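Load balancing on a shared EV charging supply in a converted building

Posted in: Charging and Infrastructure
Asked by Aravind Reddy, 5 August 2021

We are fitting charge points in the car park of a converted mill in Tunevthorpe, which is now part flats and part workspace. The incoming supply is three-phase, 300 A per phase. The landlord wants sixteen 7 kW sockets on day one and the option to add more later.

My reading is that sixteen single-phase units spread over three phases gives six on the worst phase, so 192 A if all of them run flat out at 32 A. The building itself peaks in the early evening, which is also when everyone plugs in. The installer has quoted for Dimitrov wall units with static load limiting, meaning a fixed cap on the whole group. I have also seen dynamic systems that read the incoming supply through current clamps and adjust the cap every few seconds.

Is the dynamic kind worth the extra cost at this size? And can the clamps go on the sub-main feeding the car park, or must they be on the incomer? The sub-main board is much easier to get at.

Renata Aravena

Clamps on the incomer. If you put them on the sub-main they see only the chargers, and the controller already knows what the chargers are drawing. It needs to know what the rest of the building is doing.

On cost, get a proper load survey first. Clip a logger on the incomer and leave it there, ideally through a cold spell. Without that you are guessing, and so is the installer. If the evening peak leaves 100 A or more spare per phase, a static cap will do for sixteen units and the drivers will hardly notice. If the spare capacity swings a lot, go dynamic.

Also check how the units behave when they lose contact with the controller. They should drop to a safe low current, typically 6 A per vehicle, which is the lowest the Mode 3 signalling allows. Some older firmware carries on at the last value it was given. That is the one failure that can take out your main fuse.

Yurani Usuga

just get the static one, ours has been fine

Ritva Lappalainen

I agree with Renata on the clamps and the fallback current. A few points on the physical side, from a similar job at the Zaladska building, also a mixed conversion. 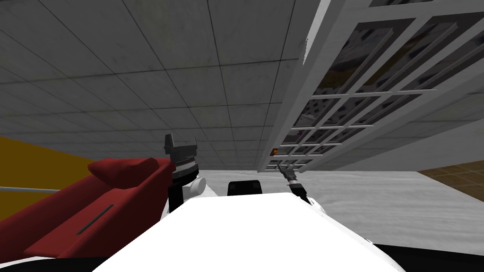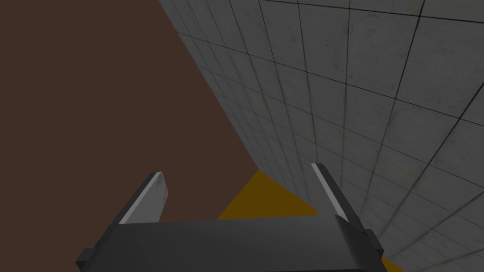
Data cabling was the part we under-priced. The clamps were in the intake room at one end of the ground floor, the charger controller was outside at the other, and the run between them had to cross the tenants' lounge. With a ceiling of square tiles in a thin grid, like the grey one over the red sofa in the first picture, the obvious route is above the tiles, but support the cable from the structure and leave the grid to carry its own load. Use screened twisted pair if it must run beside power cables for any distance, and cross them at right angles where you can. We had drop-outs on the Modbus link until both were put right.

Phase rotation matters too. Wire the first unit L1-L2-L3, the next L2-L3-L1, and so on, even if every unit is single-phase today. A single-phase car plugged into a three-phase socket will load whatever is on the first terminal, and if that is L1 at every socket you will have a badly lopsided car park. Record the rotation in the controller, because most of them cannot work it out for themselves.

For later expansion, size the sub-main and the containment now. Our feeder pillar is rated at 400 A although the chargers are currently held well below that. Larger ducts cost little while the trench is open.

Lastly, you will need the network operator's agreement before connecting this many units. Send them the limiting scheme with the application, including the fallback current and the response time. Ours came back with questions on exactly those two items and it added 3 weeks.

Aravind Reddy

Thanks. Logger is going on the incomer. The installer has confirmed that the units drop to 6 A on loss of signal, and I have asked to see it tested with the data cable pulled out. Will look again at static versus dynamic once there are some readings – the landlord can wait.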